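Speaker notes: Serving dishes and the things put in them
Session 2, tableware strand, Plirkon study day
2021-06-15

Slide 1. Title. Leave up while people sit down. Handouts are on the side table, one per row, pass along.

Slide 2. Scope. The talk covers shallow rectangular dishes for display and serving. Bowls and footed stands are in the August session. Say this early, as the question came up last time.

Slide 3. Terms. Base: the flat part the contents rest on. Rim: the outer edge. Corner lift: the height of the corner above the midpoint of the side. Read out the three definitions, then move on. The Ganau catalogue uses "lip" for rim. Same thing.

Slide 4. Contents and fit. A rigid curved item in a rectangular dish has few stable positions. Laid along the long side it tends to rock. Laid on the diagonal it uses the greatest available length. If it is still too long, one end rests on or over the rim. Pause on the next slide before giving the terms again.

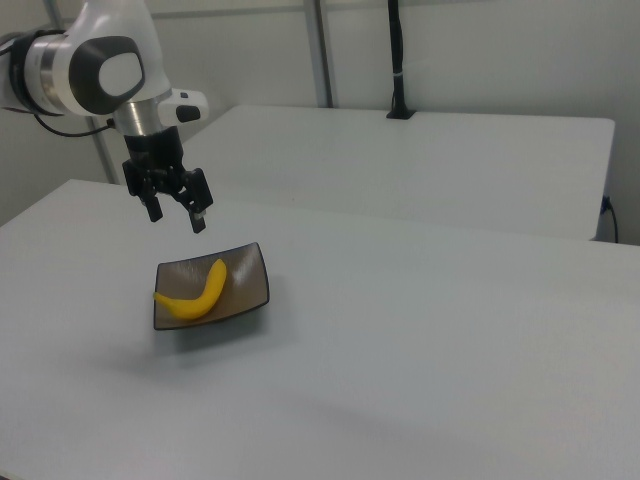
S. Flasach
Tableware cataloguer, Debnath Collection

Slide 5. Brown dish, toy banana. Point to the upturned corners and the thin dark rim. The toy runs from the left end up towards the upper right, with the tip past the left rim. Ask the room whether they would record this as fitting. Our sheet says no: any overhang is entered as overhang, however small.

Slide 6. Surface colour. Grey-brown glazes and finishes are hard to name consistently. Use the chart, daylight only. Of the 70 entries checked last year, 26 had to be recoded. Do not read out the list. Yellow against a muted ground reads clearly at a distance.

Slide 7. Shadow. On a white table the near edge of a lifted or curved dish throws a soft shadow. Do not measure from the shadow line. Measure from the rim, with the rule held level.

Slide 8. Record sheet. Show entry 801. Fields in order: shape, rim, corner lift, colour code, contents, overhang. Condition goes on the reverse. Leave blank if not examined; do not write "good".

Slide 9. Questions. If asked about dishwasher marks, refer to the handout, page 2. If short of time, skip slide 7.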